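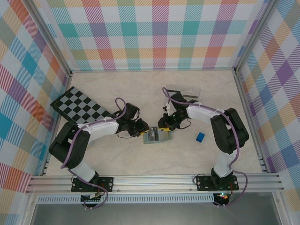
Panels, Prints and Tabletops

What is a three-sided table surround?

It is a back panel and two side panels that stand around a tabletop and leave the front open. The panels are held in a metal frame. Notora sells the frame, the panels, the covers and the tops, together or separately.

Which patterns can I order?

Solid colors, stripes, small checks, and plaid. Plaid comes in a small repeat and a large repeat. The large one on a white ground, with teal, coral and purple in it, is the one people ask about most when they have seen it on a finished table. We keep swatches of every print and will mail up to four at no charge.

Will the plaid line up at the corners?

Only if you ask for it. Covers are cut for the best use of the cloth, and the back and side pieces may come from different parts of the roll. If you want the bands to meet at the corners, write "match" in the order notes. Matching takes more cloth and we charge for it. With a large repeat we can usually get close, but the corner post hides a strip of the print on each side, so an exact match is not something we promise.

Can the side panels be cut on the diagonal?

Yes. A print cut straight gives squares, and the same print turned at an angle gives diamonds. Some customers order a straight back with diagonal sides. Tell us which way each side should lean, or we will mirror them.

Beca Powell in our cutting room asks that you send a sketch with any mixed order. A pencil drawing is fine.

Is a busy print a bad idea behind small work?

It depends on the work. Pale or see-through things can be hard to pick out in front of a strong pattern when you look at them from the side. Looking down at the tabletop, the walls matter much less and the top matters more. If you sort small flat packets, labels or cards, choose the top first and the print second.

What widths do you make?

The Folard frame goes up to 84 inches along the back. Anything wider needs a center post and is quoted as a custom job. Side panels are made to the depth of your table. Please measure the table itself and do not go by the figures on its original paperwork.

Does the frame damage the table?

The standard frame clamps on. The bolted version does leave holes. If you rent your table or expect to sell it, order the clamps.

Can I add a rail along the front?

Yes, a front rail is an extra for any Folard frame. It stiffens the two sides and gives you something to fix accessories to. You lose a little elbow room. People who work seated with their forearms on the table tend to leave it off, and people who stand tend to like it.

What are the tabletops like?

There are three finishes: white, gray, and a pale beige with faint marbling. The marbled top is printed, and the veining is light enough that it does not fight with a patterned wall. It also hides dust better than the plain white. The white shows everything, including pencil marks.

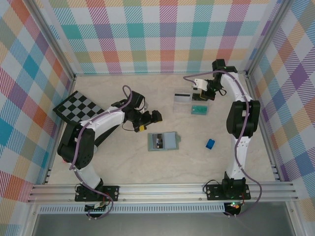 Pale marbled tabletop with plaid on the back and both sides; the checkerboard is in the back-left corner.

How do I clean the top?

Wipe it with a soft cloth and a little dish soap in warm water. Dry it after. Do not use scouring powder, bleach or anything with acetone in it. Adhesive from tape or labels comes off with cooking oil left on for a few minutes, then soap.

Samira Matar, who handles our returns, adds that hot mugs leave rings on the gray finish that will not come out. We do not replace tops for heat marks.

How do I clean the panel covers?

Vacuum them in place with a brush attachment. For spots, use a damp cloth and dab. The covers can come off for washing if you ordered the removable kind, which has a zipper along the bottom edge. Wash cold, hang to dry, and put them back on while they are very slightly damp. Fixed covers cannot be washed.

My plaid cover looks crooked. Is it faulty?

Probably not. Stand back and check the lines of the print against the top rail. If they run off by the same amount all the way across, the cover has been pulled to one side. Unzip it, push the cloth back toward the low side with flat hands, and zip it again. If the lines bow in the middle, the cover was stretched too tight at both ends. Let it out and start from the center.

A cover that still looks wrong after two tries should come back to us. Send a photo first.

Will the colors fade?

In direct sun, yes. Pinks and purples go first. A table near a south window will show a difference between the two side panels within a couple of years. You can swap the sides over if the print is cut straight. With diagonal sides the swap reverses the lean, and some people mind that.

Can I use my own fabric?

You can. We need it washed, pressed and free of seams. Medium-weight cotton works best. Stretchy fabric is difficult and we may send it back. Add extra length for large prints, and ask for Frøydis Skjelbred if you are not sure how much to buy.

Do Plivine panels fit the Folard frame?

The thin ones do. The thick Plivine panels were made for our older frame, which had a wider channel, and they will not seat properly in the new one. If your frame was bought secondhand, measure the channel before you order.

Are Hägglund prints still available?

We have some remnants left from that line. They are enough for side panels and in a few cases a small back panel. Chaltu Berhe keeps the list and updated it in February. Remnants are sold as they are and cannot be returned.

How long does an order take?

Frames and stock tops ship within a week. Covers are cut to order and take longer, and matched plaid takes the longest. Your confirmation will give a date for each part. We ship in separate boxes, so the frame may reach you before the covers do. Please do not leave panels leaning uncovered against a wall while you wait. They warp.

Who do I contact about a missing part?

Write to Stellan Hovland in customer service with your order number and the part number from the packing list. Small fittings are replaced free during the first two years.

Contact us | Shipping and returns | Page updated 5 April 2024 | © Notora. All rights reserved. | Back to top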